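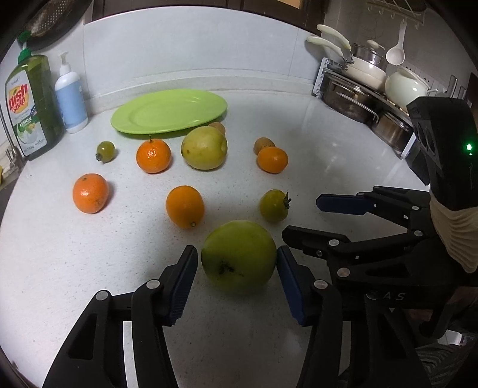 Written by the one who does the fruit shop, kitchen diary, October 2021

I meant to write last night and fell asleep over a library book instead, so today gets two days' worth. The fruit is all out on the worktop by the sink, and I must say I was in no hurry to put any of it away. I do love a worktop with fruit on it. The speckled white makes the oranges look so cheerful, and the big green apple looks almost too handsome to cut up.

I got it from the stall at Lirkora, where I hadn't been since June, when everything was strawberries and I came home with far too many. The oranges were 60p each and I had meant to buy 2, but then the kiwis were next to them, and the great big yellow-green fruit was sitting there like a lamp. I had already forgotten what the label called it by the time I reached the bus stop. A pomelo, I think, although it may only be a lemon with ambitions. I shall know when I get a knife into it. The same goes for the little green ones, one with a dried stem, which I took for tomatoes and am now less sure about. They will go in a salad either way.

The 322 was late again and I stood there with the bag cutting into my fingers, wishing I had brought the one with the proper handles. Still, nothing got bruised, and it was mild enough to stand about without a scarf.

I have got out the lime-green oval plate from Simau to put it all on. I've had that plate for 16 years and it has outlived every other bit of crockery I brought home from that holiday (I do still miss the blue jug). It won't hold everything, I can see that already. The oranges can go in the middle with the apple, and the kiwis had better go by the window for a few days - they were hard as pebbles when I chose them, and I have never had the patience to wait for a kiwi, so perhaps putting them out of reach of my teaspoon will help.

The dish rack is piled high as usual, with the cream pans standing up at the top and the steel pots underneath, and I really ought to empty it before I start on supper. I always mean to and then I just take out the one pan I want, very carefully, and listen for the rest of them shifting. Soup tonight, I think, so it will be the pot with the glass lid.

The lemon washing-up liquid does smell nice, I will say that for it. I only bought it for the picture on the bottle.

Must remember to ring Nultosach about the boiler in the morning, and to look out the marmalade recipe. Four oranges won't make much, but a jar would do me.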